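Holiday flat Ollitz - equipment and prices
Flat no. 3, upper floor, for 2 to 4 guests 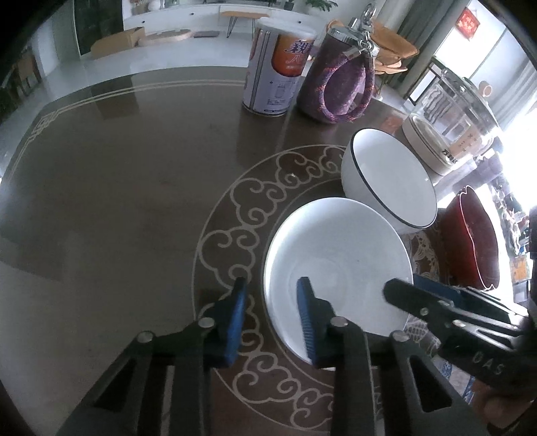 The flat has 65 square metres and lies in the old part of Grokcombe, five minutes on foot from the bus station and the tourist office. It was renewed completely in January and is let the whole year. Three marked walks begin at the church, and the longest of them goes over the ridge to Flonelen and back by the river.

Living room
Sofa bed for two persons (140 x 200 cm), television, radio, bookshelf with walking maps in English, German and French. The maps may be taken on tours, but please bring them back before you leave. WLAN is included in the price.

Kitchen
Four-ring electric cooker with oven, fridge with small freezer, dishwasher, kettle, filter coffee machine, toaster. Dishes and cutlery for six persons. Coffee filters, salt and dishwasher tablets are in the drawer left of the cooker. A baby chair can be had on request.

Bedroom
Double bed (180 x 200 cm), wardrobe, reading lamps on both sides. The window goes to the courtyard and it is quiet at night. A cot can be put up without extra cost, only the bed linen for it you must bring yourself.

Bathroom
Shower, WC, hairdryer, washing machine for shared use in the cellar (tokens from the landlord). Towels are included.

For walkers and cyclists
Lockable bicycle room on the ground floor with pump and tool box, drying room for boots and jackets. Two electric bicycles can be hired from the Yalçınkaya shop across the street, and it is best to reserve them the day before. Luggage transport to the next accommodation is possible - please ask when you book.

Prices
Per night for two persons: 65 euros
Each further person: 15 euros
Final cleaning, once per stay: 40 euros
Dog, per night: 5 euros
Minimum stay: 2 nights, in the school holidays 3 nights
The visitor's tax is not included and is paid on arrival.

Arrival and departure
Arrival from 3 p.m., departure until 10 a.m. If you come later than 9 p.m. please telephone before, then the key will be put in the key box. One parking place in the courtyard belongs to the flat. For a second car there is the free car park behind the sports hall.

Booking
Normand Lévesque, landlord. Please give flat number 1565 in the booking form of the tourist office, or write directly by e-mail. We answer within 2 days.

Smoking is allowed on the balcony only.

Prices as of 26/07/2023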